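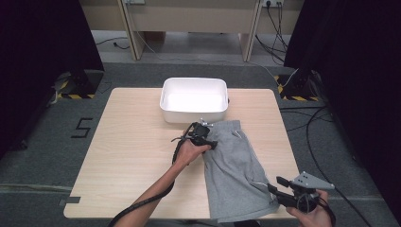 Ravindran Subramaniam wanted to know, before I had the clicker in my hand, whether this was going to be another talk where somebody's laundry gets folded on video at eight times speed. Fair. Tell him no. Tell him nothing here moves at all, it's slides.

(Wait for laugh. Move on if none.)

So, the Fidar open day, September. I went on behalf of Kotgate, with a visitor badge and low expectations. The invitation promised "the future of household work." The future of household work is a pair of gray shorts and a white plastic bin.

Say what the demo was: a person holds a gripper in each hand and does the chore. The recordings go to the training people. Fidar wants 4000 of them for shorts alone. I asked what came after shorts and was told, with real feeling, socks.

Point out the cables. Everyone in this room has a slide with the cables cropped out. Be nice about it.
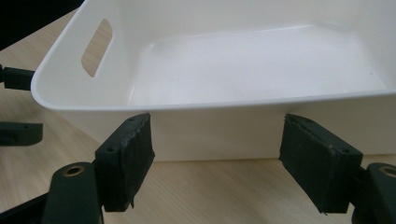
Gülizar Tokgöz asked at this point in the dry run why they don't just buy better pads, if the foam is going ragged like that. I put the same question to our guide, who said pads are cheap and changing them in the middle of a batch is not. Pause here. The hardware people will nod.

Bin handling: keep it short. A smooth white bin is a dull thing to look at and a surprisingly hard thing for software to look at. One sentence on glare, then on.

Visitors got a turn. I had 2 tries at the shorts. My score was 29 out of 100, and the guide called it "useful data," a phrase I have since used in a performance review.

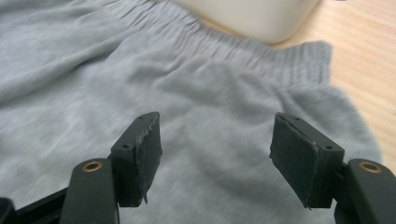
What I took home from my turn was respect for waistbands. You know where your own fingers are. With the grippers on you're guessing, and the cloth bunches up while you guess. I'd have been quicker with my elbows.

Skip the Prarkamov comparison if we're past 4 p.m.

Last slide: what Kotgate should borrow. The floor markings, yes. The sign-up sheet, yes. The coffee, no. Leopoldo has the budget numbers, send the questions to him.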